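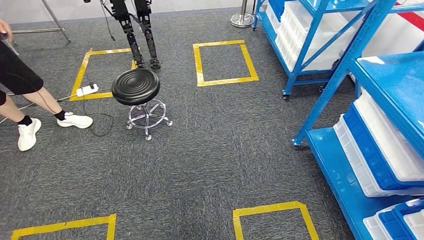
Can machines do the boring jobs yet?
Board: Workshop and Home
Started 18/08/2024

marrowfat
Evening all. I run the packing side at a small shop in Tostley, and my brother-in-law has got it into his head that within 3 years we'll have a machine on two legs putting tools back in their trays and wiping down the benches. I said I'd believe it when I saw it (I say that about most things he tells me, bless him). So I'm asking you lovely lot, who know far more than I do. Is any of this close? And would you want one at home, for the washing up and so on?

kettle_on_twice
What a nice question to come home to! My feeling is that walking is the part everybody gets excited about and hands are the part that matters. I spent years on a bench at Kurnley and the fiddly jobs were all in the fingertips - feeling that a spanner has dropped into its slot, or that it's sitting proud and wants a nudge. A person does that while chatting about the football.

Dungeness Bill
I'd disagree a bit there, kettle. You don't need fingertips if the tray is cut properly. We had foam inserts done by Clikano for our drawers and every tool has one home and one way round. A plain two-finger gripper on a fixed arm could manage most of them, and you wouldn't be paying for legs at all.

kettle_on_twice
Fair enough for a drawer that never moves, Bill, but ours were always getting carried off and put down at any old angle on whichever bench was free.

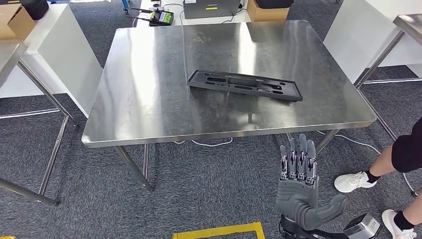
A steel top is a trial as well, with all the shine coming off the lights, and I'd want to know how a machine copes with a black tray one minute and a bright reflection the next. Foam is light too, so a clumsy push will send it sliding. I'm not saying it can't be done, only that I'd like to see it done 30 times running before I handed over my apron.

marrowfat
Thirty would do me nicely! My lads can't manage that on a Friday.

pru_in_the_shed
Can I put in a word for the house? We've had a robot vacuum from Dela Peña for 2 years and I'm very fond of it, but I do tidy up for it before it starts, leads and slippers and all. My husband says that's me doing the housework. I say the floor gets done, so who cares who did which half?

Dungeness Bill
Your husband has a point, Pru. If I have to get the room ready I may as well push the hoover round myself.

pru_in_the_shed
You haven't got my knees, Bill :)

marrowfat
Thank you all, I've enjoyed this. I think I'll ask about the foam inserts first and leave the legs to my brother-in-law. Bill, do they cut them to order, or do you have to send the tools off?

Dungeness Bill
They cut to order from a tracing. Draw round each tool with a sharp pencil and allow a bit for your fingers.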